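3.2 Simulated workspace and task set-up

The Dodska arm was assembled in the shared workshop at Kirer over one winter, and most of its joints were printed or machined on the premises. As the workshop is open to members for only part of the day, the control software was first developed in simulation and moved to the bench at a later stage. The simulator used was Erkard, run on a single desktop computer.

The task is a simple one. The arm must pick up a named small cube from a table and set it down at a given point, without touching a larger cube that stands in the working area. Colour is the only cue by which the small cubes are told apart. At the start of each trial the small cubes are placed at random – some in open space, others close to the large cube, where the fingers have little room to close. 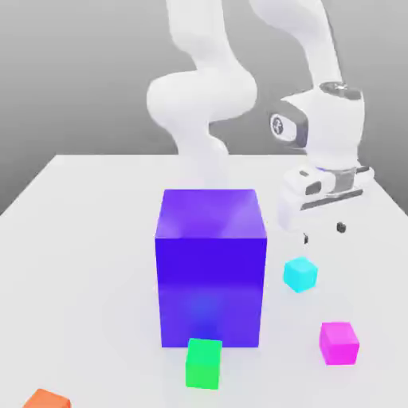 Figure 6. Simulated workspace, with the gripper over the cyan cube and the large purple cube acting as the obstacle.

Each trial was limited to 86 seconds of simulated time. A trial was counted as a failure if the large cube was moved, if the wrong cube was lifted, or if the time ran out. The controller was given 300 trials in all, and the starting positions were stored so that the same set could be run again after each change to the software.

Approach from directly overhead was preferred wherever the arm could reach the cube in that way. For cubes lying against the obstacle, the planner turned the wrist so that both fingers came down along the free sides. This rule was written by hand, following the method set out in the Ocampo build notes, and was kept unchanged throughout the trials.

Contact settings proved harder to choose. The first values allowed a held cube to slip slowly out of the fingers – a fault that appeared in 12 of the early test runs – and friction at the fingertips was therefore raised before the main trials began. The final values are listed in the appendix, together with the masses of the cubes.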